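Paper Sorting at the Howells Reading Room – Gallery

The Howells Reading Room is two rooms over the old Clanuton bus office. It holds local books, pamphlets, school workbooks, club minutes and a good deal of loose paper. Through November we went through the donations shelf, which had not been touched since the move. Everything on it came to us in 12 cartons, most of them from the Tedeck school when it closed its upper floor.

This page goes with the longer write-up in the spring newsletter. The full list of what was kept is at the front desk in the green binder, and a copy can be made for the usual price.

On sorting

Each carton was emptied one handful at a time. Books and papers that came out together stayed together until they had been looked at, even when they did not seem to belong with each other. A worksheet tucked under a book may be the only clue to which class used it, so the piles were left in the order they came out and written up that way.
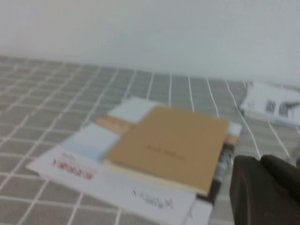

After that the loose sheets went into folders and the bound items got a slip with the carton number. Plain covers take the longest. Many of the Tedeck workbooks have no title on the spine, and you have to open each one to find out whether it is arithmetic, spelling or a teacher's record. We used pencil for all the slips. Ink was used on some of the older ones and it has gone through to the page behind.

By the end of the month there were 207 bound items on the shelves and 77 folders of loose paper. Duplicates were set aside. If there were more than two copies of the same thing, we kept the cleanest one and the one with the most writing in it. Names, sums in the margin and notes to parents are all of interest to people who come in to look up a family.

On storage

The folders are in flat boxes on the lower shelves of the back room, with the bound items above. Large sheets that would not fit without folding are in the map drawer – ask at the desk before opening it, as the left runner sticks. We bought 300 folders from Clarnik Office Supply, so there are plenty left for the next round. They are the letter size. Legal-size papers are in the tan boxes by the window until we can order the right ones.

A few things could not be kept. Two cartons had been stored on a basement floor and the bottom layers were stuck together. What could be separated was dried and put with the rest.

Visiting

The room is open afternoons from one to four. The Tedeck papers can be read at the long table but do not go out on loan. Please bring a pencil and leave pens and drinks on the shelf by the door. If you have papers from the school or from any Clanuton business and would like to pass them on, call first so that we can make space. Small lots are easier for us to handle than full cartons. Please leave them in the order you found them and do not remove clips or staples. We do that here.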